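How does a robot know where to put its hand?
By Laiba Cheema
February 7, 2020

Try something for me. Look at the nearest cup, then shut your eyes and reach out for it. Did you get it? I expect you came pretty close! Your brain took a quick look, remembered where the cup was and told your arm which way to go, all without you thinking very hard.

My job is writing the instructions that help robots do the same thing. Those instructions are called software, and mine is a program called Kimine. It doesn't have any arms of its own, poor thing. It lives in a computer and tells arms what to do -- and before it can tell them anything it has to work out what's in front of them.
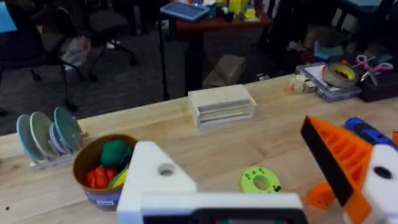

Kimine starts with a camera, just as you start with your eyes. But a camera doesn't know what a cup is. All it gives the computer is a huge grid of tiny coloured dots called pixels, and each dot is stored as numbers. So the first job is sorting the dots into things. Take the plates standing up in their white rack. You can tell straight away where the pale blue one stops and the cream one starts, but Kimine has to hunt for the edges, where the numbers suddenly change. The toy food in the paper cup is harder, as the pieces hide bits of each other. Is that red thing a whole vegetable or half of one? You'd guess it carries on down inside the cup. A computer has to learn to guess that.

How does it learn? With lots and lots of practice pictures. My friend Trudy Merrick and I spent most of last July drawing outlines around things on a screen and typing in their names. Plate. Plate. Scissors. Plate. We did 531 pictures for the first try, and I was dreaming about crockery by the end of it. The part of the software that learns from pictures like these is called perception, which is a grown-up word for noticing.

Once Kimine has noticed something, it has to plan. Say it wants to pick up a ball. There are loads of ways to get a hand to a ball! You could go straight there, or swoop over the top, or sneak in from the side. Some of those would knock a bucket over on the way. So the planner (that's the bit of the program I like best) makes up a path inside the computer and checks it for bumps. If the pretend arm hits a pretend bucket, it throws that path away and has another go. It can try a great many paths before the real arm moves at all.

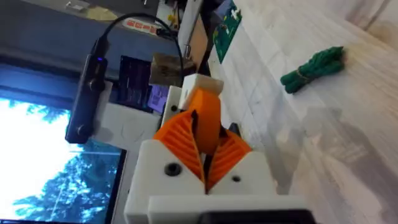
Then there's control. A plan is only a wish until something makes the motors follow it. Control software keeps asking the same little question, over and over, very fast: am I where I meant to be? If the answer is "a bit too far left", it nudges the arm right. If the answer is "nearly there", it slows down. You do this when you carry a very full glass of squash across the kitchen. You watch, you wobble, you fix the wobble, and you keep going.

Gripping needs its own bit of control too. Squeeze too gently and the thing slips out. Squeeze too hard and, well, please don't try it with a ripe tomato. One trick is to give the robot bendy fingers that curl around whatever they press on, so the software doesn't have to be perfect.

Now for the really fiddly part, which is getting 2 arms to share a table. Have you ever tried to make a bed with somebody who pulls the sheet at the wrong moment? Each arm needs to know where the other one is, and where it's going next. Kimine keeps one plan for both of them, so that neither gets a surprise.

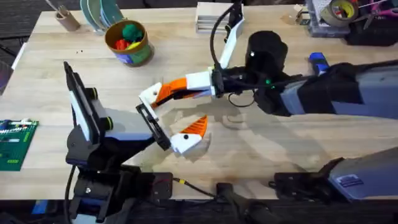
One gripper's open fingers, with the tip of the other arm's black finger between them.

When two arms get this close, tiny mistakes matter a lot. If Kimine thinks an arm is even a thumb's width away from where it really is, you could get a nasty clonk. We put a rule in the software for that: when the arms are near each other, everybody goes slowly.

Things to try at home

Be the planner. Put a few soft toys on the floor, blindfold a friend and give them instructions for getting across without touching any. You can only say "forward", "back", "left", "right" and "stop". See if you can do it in 15 instructions. Trudy got it down to 9, but she has a very small living room.

Then swap over, and find out how good your friend is at planning!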